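The Long Life of the Short Towel

Montserrat Magaña owns 28 dish towels and can tell you where each one came from, a talent that has never once come up at a dinner party. She grew up over a linen shop in Esevham, in the years when a bride could still expect a stack of flat white cotton and was expected to be glad of it. She was not glad. "It pushed the water around," she says. "You dried a plate the way you'd dry a plate with a letter from the bank."

The cloth that replaced it in most of our kitchens is the waffle weave, and it owes its success to a simple trick. Some threads float over their neighbors while others stay tight, and the fabric pulls itself into little square pits. The pits give you more surface for the same width of cloth. They also give you shrinkage, which the shops mention in very small type. A new waffle towel goes into its first wash a rectangle and comes out with opinions.

I learned this from Guðlaug Hauksdóttir, who weaves in a former creamery in Lund and sells to people who have given up on the supermarket kind. She has 855 threads on her loom at the moment, set for a run of bath towels, and it took her three days to get them there. I asked if she ever loses her place. She looked at me as you might look at a man who has asked a pilot about landing.

Her advice on care runs against nearly everything my mother told me. Wash hot the first time, on its own. Skip the fabric softener forever, as it coats the fibers and leaves you with a handsome towel that is afraid of water. Don't iron it. People do iron it, she says, and then they write to her, and she has a drawer for those letters.

Not everybody is persuaded. The Mastis mill, which once supplied half the hotels on the coast, went back to plain terry after 8 years of waffle. Guests kept complaining that the towels looked thin. They dried perfectly well, but a hotel towel has other duties - it has to look, from the doorway, like money.

Magaña has stayed at one of those hotels, and took a towel home in June to study it. She would like it known that she paid for it. It now hangs by her stove between a striped one from Sternadano and a rag so old that its color is a matter of family debate.

Which does she reach for when the pan boils over? The rag, every time. The good ones, she says, are for company, and company never offers to dry.
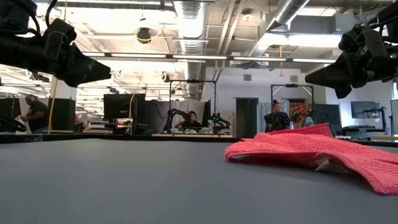

Hauksdóttir, for her part, dries her own dishes on the rack and lets the air see to it. She has enough to do with cloth during the day.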